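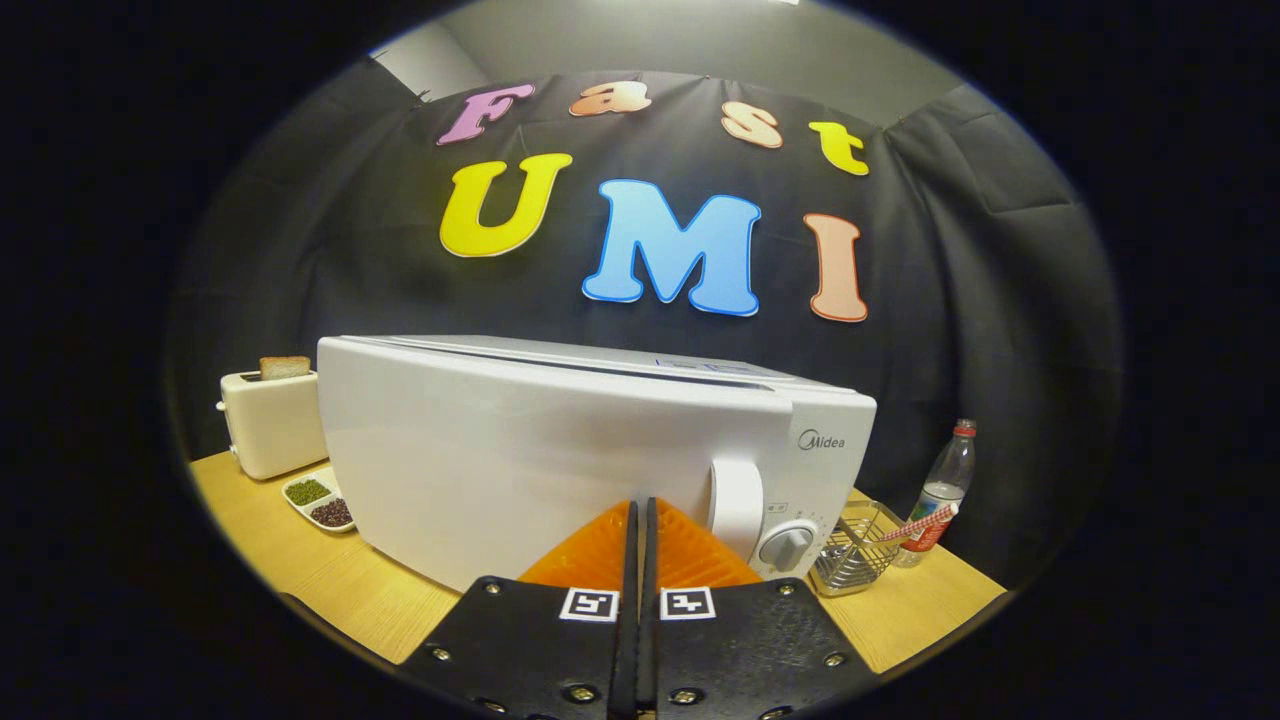

Good morning. My subject is the celebrity wedding gift, and how we write about it in entertainment news. I worked nine years on the celebrity desk at Clasora, so I will speak mostly of my own mistakes. When normal people marry, the gift is easy to write down: a white microwave with a thick curved handle and a round dial, Midea, from an aunt. When an actor marries, the gift becomes a story with a price in it, and the price comes from somewhere. Today I ask where.

(Wait for the late people at the door. Water is under the lectern.)

Start with the archive. Last November I read every wedding item that Clasora published while I was on the desk. There are 1,435 of them. In 189 the headline has a gift with a sum of money. I looked for the source of the sum in each one. Read the three kinds slowly, with a pause between them.

First kind: the shop or the maker told us. This sounds good, but the maker wants to be in the story, and gives the highest price in the catalog. Many times the couple got the piece for free.

Second kind: "a friend of the couple." I used this friend very often. In my first year I believed that he was one person with a lot of free time. (They laughed at this in the rehearsal. If they don't laugh, go on.)

Third kind: another magazine. We copied from them, and after two days they copied from us, and then there were two sources.

Now the story of the bracelet. Keep it under five minutes.

Benjamín Alarcón, from the series Hirkow, married in Tarusia in front of a small group of guests. We had no photographer there. In the evening, at twenty past nine, a message came that he gave his bride an old emerald bracelet bought at Cabral, the auction house. It had a lot number, 193. We liked the lot number very much. A number makes you feel that the work is already done.

I wrote it in half an hour. I put in a sentence about tears. I don't know where I took the tears from.

The next morning I called Cabral, which I should have done before. The woman was polite. Lot 193 was a set of garden chairs. No emerald bracelet was sold that season. We changed the text before lunch, but the first version was already on other sites, and I still find it today, with the tears.

Say this part without notes if possible: Alarcón's office did not complain. They told me later that the story was nice for him. So the person in the story was happy, the reader was happy, the auction house got some calls. It is hard to explain to a young reporter why it was still wrong. My answer is simple. The reader believed that we knew, and we did not know.

What I ask from reporters now:

Call the seller before you publish. If the office is closed, the story can wait until it opens.

Write who gave you the price. "According to the jeweler" is a short phrase, there is always room for it.

Do not describe feelings if you were not in the room.

If you correct, leave the correction at the top – not at the end, under the advertising.

Probable question: will we lose readers? I had the same fear. I can only say that our wedding pages without a price were read less on the first day, and for the later days I have no good data. Do not promise them more than this.

Another probable question: may we guess the price of a ring from a photo? I say no. A jeweler who guesses from a photo is guessing too. If somebody from the jewelry trade is in the room, let them speak, they know it better than I do.

Thank the organizers. Leave the printed copies of the correction on the table by the coffee.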